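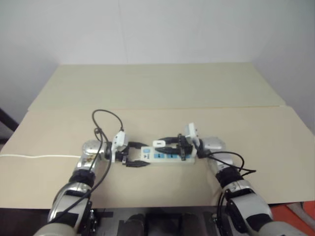
The Lumatell 706 is a switched multi-socket extension lead for desk and workbench use, sold with a 2 m cable and a single switch for the whole row. I bought one to replace an older Gasent strip whose sockets had worn to the point where a heavy adapter would lean. It has been on the bench for five weeks. The switch is the small square blue button at the left end, in line with the sockets, and the socket faces are the same blue against a white casing. Black plugs on the right half sit close against one another when pressed home, and the small white plug near the middle stands slightly above the top of the strip.

Casing and construction

The casing is a one-piece white moulding with the blue socket panel let into the top. The joint between the two is even along its length and doesn't open when the strip is twisted by hand. Screws are fitted from below and need a security bit. I did not open it, and anyone who does should expect to lose the guarantee.

The base is flat and has no rubber feet. On a smooth board the strip moves when a plug is pulled out with one hand, so a second hand is needed to hold the casing. Two keyhole slots are provided on the underside for wall or bench mounting. The spacing between them is printed in the leaflet and was correct when I checked it. There is no paper template.

White was the only colour offered by the shop. It marks. Solder flux wiped off with a damp cloth, pencil took longer, and permanent marker has stayed where it was.

Socket spacing

Pitch between socket centres is nearly 40 mm, measured with a steel rule. Slim plugs fit side by side without trouble. A square adapter of the phone charger type also fits, provided it is no wider than the pitch. Anything larger will cover part of the neighbouring socket, and the two laptop bricks I tried each put one socket out of use.

The sockets run in one line along the strip and all face the same way. Flat plugs that lie along the length of the casing are the awkward case, as the body and the first part of the cord go over the next position. The practical answer is to put these at the end of the row with the cord leading outward. Krisztina Kun, who shares the bench, prefers to keep them in the middle and lead all the cords to the back. Her arrangement is tidier and uses up more sockets.

Grip

Insertion force was high for the first few days and has eased since. I have no gauge for this, so the following is by feel. A plug that has been fully seated needs a firm pull, and the old Gasent unit needed hardly any. Small upright adapters stay vertical, including a fairly tall one that used to tip forward in the old strip and lose contact. A plug pushed only part of the way in feels clearly unfinished, which I count as a good thing.

The shutters are stiffer than the contacts. A plug offered at an angle will be refused, and it has to be squared up before it will go in. With one socket in the row this was more noticeable than with the others, and use has not changed it.

Switch

The button has a short travel and a definite click. It controls every socket together. It is nearly flush with the casing, and I have not knocked it off by accident. There is no separate lamp, so the state of the strip has to be read from the position of the button or from whatever is plugged in. For a desk this is acceptable. For a bench where a soldering iron may be left on, I would have liked a light.

Markings

Small printed markings are present on the blue socket panels. They are easiest to see where the sockets are empty, as on the left part of the strip with the plugs kept to the middle and right. The print has not rubbed off so far. The rating plate is on the underside, so read it before the strip is screwed down. 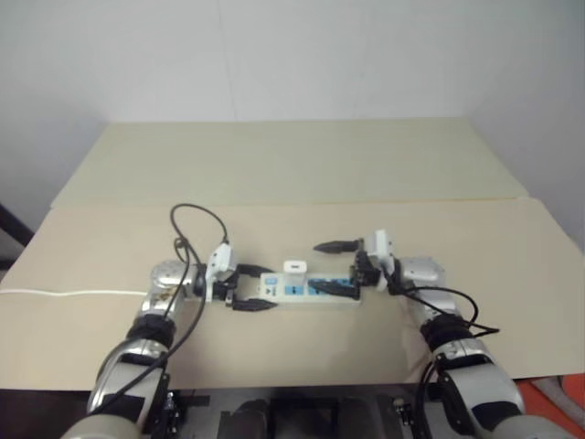
Comparison with the Tresteo

Kinga Major lent me her Tresteo bench strip for a few days. It has individual switches and a wider pitch, and it is longer as a result. It held large adapters better and took up a good deal more of the board. Its cable is stiffer and tends to lift one end of the casing until it has been straightened. For mixed plugs on a short bench I would keep the 706. For several large adapters the Tresteo is the better choice, and the extra length has to be accepted.

Faults and omissions

No feet. No indicator lamp. One stiff shutter. The cable leaves from the end of the casing with a short strain relief, and I would not bend it sharply there. The leaflet covers mounting in five lines and says nothing on cleaning.

Rating

4 out of 5. One mark is lost for the missing feet and lamp taken together. The stiff shutter I have put down to variation between samples, and I will amend this if a second unit has the same fault.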